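Modlow Laundry Room: Summer Changes and a Few Reminders

The new machines in the basement of the Løken building are in and running. There are now 16 washers and 16 dryers, and the old coin boxes are gone. Payment is by laundry card only. Cards can be bought and topped up at the machine next to the mailboxes. It takes cash and debit cards and does not give change.

If you still have money on one of the old blue cards, bring it to the office before the end of the month and the balance will be moved over. Balances under a dollar will be moved too.

Hours

The laundry room is open from 6 a.m. to 10 p.m. every day. The last wash should go in by 9 p.m. The doors lock on a timer and the office can't open them again until morning, so please don't leave a load in the dryer overnight. The Watitz building room keeps its old hours until its machines are replaced in January.

Fleece, plush and throws

We get more calls about blankets than anything else. The new washers spin much faster than the old ones, and heavy plush items that used to come out dripping should now come out damp. They still need room to move. One large throw is a full load in a standard washer. Two will usually throw the drum off balance, and the machine will stop and show code 22. If that happens, open the door, take one item out, and press start again. You won't be charged a second time.

Wash plush on cold with a small amount of liquid soap. Skip fabric softener, as it flattens the pile and leaves a film in the drum for the next person. Keep towels out of the load or you will be picking lint off for a week. Dry on low. High heat can melt the tips of polyester pile and make it feel rough, and there is no good way to fix that afterward. Brushing it with a soft brush while it is still a little damp helps it dry evenly.
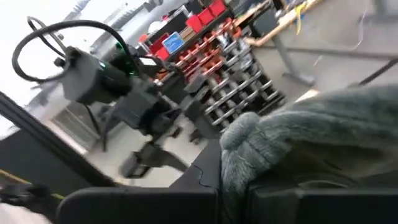 Lint screens

Clean the screen before you start a dryer and again when you finish. On the new dryers the screen is inside the door at the bottom, and it lifts straight up. Push it all the way back down or the dryer won't start. Most of the "broken" dryers reported in the first two weeks had a screen that wasn't seated. Put lint in the covered can by the sink. Don't rinse the screens.

Items left behind

Anything left in a machine for more than an hour after the cycle ends may be moved to the folding table. Things left on the table go to the shelf in the office on Monday mornings and are kept for 30 days.

Reporting a problem

Each machine has a number on a sticker above the door. Call the office at extension 385 with the number and the code on the display, if there is one. Repairs are done by Nikus, and they normally come within two working days. Refunds go back on your card.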